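The slow return of the small hotel

When the Pruitt closed its doors, few people in Lereck expected it to open again. The hotel had stood beside the station since the railway came, and for most of that time it had been full. Then the bypass was built, the sales reps stopped coming, and the top two floors were shut to save on heating.

It reopened in May under Oduor Kioko, who had spent most of his working life running kitchens in larger places along the coast. He bought the building with his sister and a loan from a local bank. The price was low, he says, and so was the boiler pressure.

"We knew the roof was bad. We didn't know about the drains," he says. "The drains took the first winter."

The Pruitt is one of 3 independent hotels to have opened or reopened in the Kandel valley in the past few years, after a long stretch in which every change went the other way. Owners give different reasons. Property is cheaper here than on the coast. Walkers now come outside the summer months, and many of them want a proper dinner and a drying room more than they want a pool.

Staff are harder to find. Kioko hires mostly from Lereck itself and trains people on the job, which means the person who carries your bag up may also cook your eggs. Wages are the largest bill he has. Laundry is the second – the nearest commercial service is 90 minutes away by van, so he put in his own machines and sends nothing out.

Rooms start at 100 a night with breakfast. He has been told by other owners that this is too little, and by several guests that it is too much. He plans to leave it alone until spring.

Much of the old furniture has stayed. The dining chairs were reglued and the bar was stripped by hand. Blankets come from Wolliline, a mill further down the valley that had stopped making them and started again when the hotels began asking. The bathrooms caused more argument. Kioko's sister wanted plain white tile throughout, while he held out for marble and big mirrors, the sort of thing he remembered from hotels he could not afford to stay in.

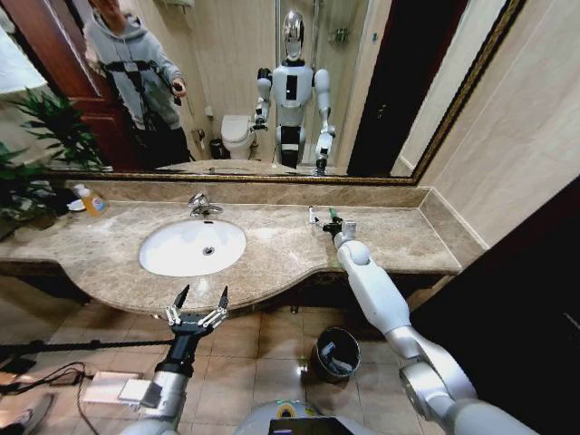
What the town gets out of it

Lereck lost its last bakery before the Pruitt closed and has not had one since. Kioko now sells bread from the side door in the mornings, and the queue is often longer than the one at reception.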